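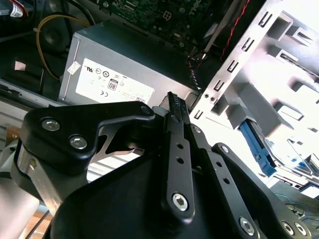
September 2019

Second month of robotics club and we finally have a task for the year. The regional meet in Vilville is in December, and the category we signed up for is disassembly. Each team gets a desktop computer and has to take parts out of it with an arm, with no hands inside the case once the clock starts.

I'm on the gripper group with two other people. We call the arm Pelo, after the name painted on the shelf where it's stored. The club paid for it with a grant from Watix, and there was 500 dollars left over for fasteners, fingertips and old computers. I think we spent too much on fasteners.

What I've learned so far is that the inside of a PC is a bad place for a gripper. The fingers are wide and the space between the power supply and the drive cage is not. Wires are worse. They move when you touch them, so a path that was clear on one try is blocked on the next. We logged 14 runs last week and 4 of them ended with a finger hooked on a cable. The serrated fingertips hold metal edges well, but they also hold anything else they touch.

The shiny metal of the drive cage gives us trouble too. Under the lamp parts of it go almost white on the wrist camera, and the slots are hard to pick out. I moved the lamp back and lost the detail near the fan. I'd like to try two weaker lamps.

Next meeting we're going to work on approach angles only, no grabbing. The programming group wants the joint limits written down before then, and that's my job. I also have to return the hex keys to the Melnyk lab, where they were due back last month.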